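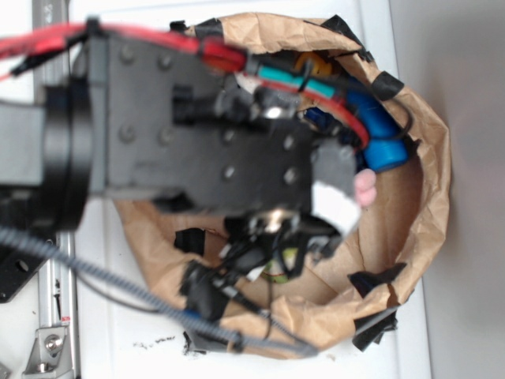 Rendell sells its brown paper storage bags in three sizes, and I bought the large one last April because I was tired of fabric bins that slump over and swallow the dog's things. The idea is simple: thick kraft paper, flat bottom, and a rim you fold down as far as you like. I did not expect to love a paper bag this much! It stands on a white tabletop looking pleasantly crumpled, and with the top open like that you can get right to the blue thing at the right side of the opening without tipping everything out (my old bin never allowed that).

It holds more than you'd guess. Ours lived by the back door for months with toys, a leash, two towels and once an entire bag of treats, and the bottom never gave. The paper starts out stiff and a little squeaky, then softens, and after a few weeks it feels almost like worn leather. Binden makes a similar one in a waxed finish that wipes clean more easily, but it's noisier and I never warmed to the smell.

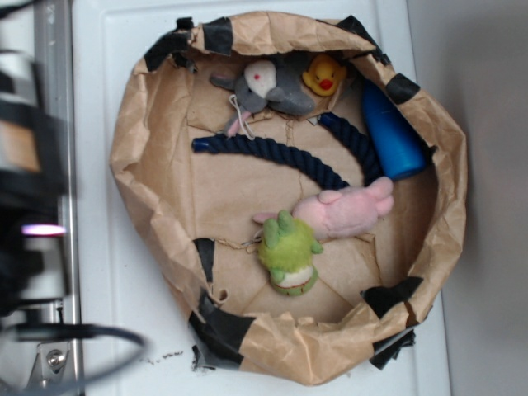 Folding the rim outward is what makes the whole thing work. Do it slowly, go all the way round, and you get a wide, low bowl that a kid or a short-legged dog can see into. Plush things sit nicely in it, and the elephant, the pink one and the green dinosaur still leave room for a navy rope toy, a blue bottle and the rubber duck. Black tape on the rim keeps the shape, and I'd say go ahead and use plenty, as the paper does like to spring back up on its own. The base picks up creases and fine lines, which I think look great, though if you want crisp and new forever you should buy plastic.

My complaints are small. The large is 26 dollars, a lot for paper, and it hates a wet floor. Rendell says the bag can be folded flat 800 times; I've done it maybe 50 and have no plans to check the rest. Mine came from Pondis, who shipped it flat in a sleeve with no extra packing, and I've since ordered a second one for yarn.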